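# Does Wi-Fi really come out of the wall?

People say "the Wi-Fi is down" as if it were a kind of weather. They say it "comes out of the wall" too. Should you believe them? Let's check.

Start with the word. Wi-Fi isn't the internet. It is a way of sending messages by radio across a short distance, such as from one end of a flat to the other. The internet is the huge tangle of cables and computers that those messages travel through afterwards. If your tablet shows a strong signal but the page won't load, the radio part may be working perfectly well while the trouble is somewhere down the road.

The box that does the radio part at home is called a router. It passes messages back and forth between your gadgets and the outside world. Many routers have a stick on them called an antenna. Some have several, and the adverts would like you to think that more sticks must mean faster films. Be careful with that one. Plenty of routers hide their antennas inside the case, so counting sticks tells you very little.

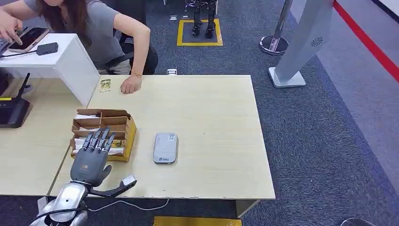
*A portable Wi-Fi device on the table, and a router with its antenna up at the left.*

A portable Wi-Fi device does a similar job, but it is made to be carried about. Most of them get their internet from the mobile phone network. They run on a battery, so "wireless" is only half true: sooner or later you'll be hunting for a cable to charge it.

Now for the numbers on the packet. Suppose a made-up-sounding gadget called the Prendodeck promises a battery of 3000 mAh. Is that a lot? The letters stand for milliamp-hours, a measure of how much charge a battery can hold. If the gadget uses 500 milliamps all the time, you can do the sum:

3000 ÷ 500 = 6 hours

If it uses 600 milliamps, you get 5 hours. Same battery, shorter day. A big number means nothing until you know how quickly it gets used up, and real batteries usually give you a bit less than the sum says.

What about walls? It's true that they can weaken a signal. Thick brick and metal are worse than thin plasterboard. You needn't take our word for it, though.

**Test it yourself**

1. Ask a grown-up for a phone or tablet that shows the signal strength.
2. Stand beside the router and draw the signal bars you see.
3. Go into another room, shut the door and draw them again.
4. Do the whole thing a second time.

Did both tries match? If they didn't, which one would you trust? Try a third before you decide, and keep your drawings.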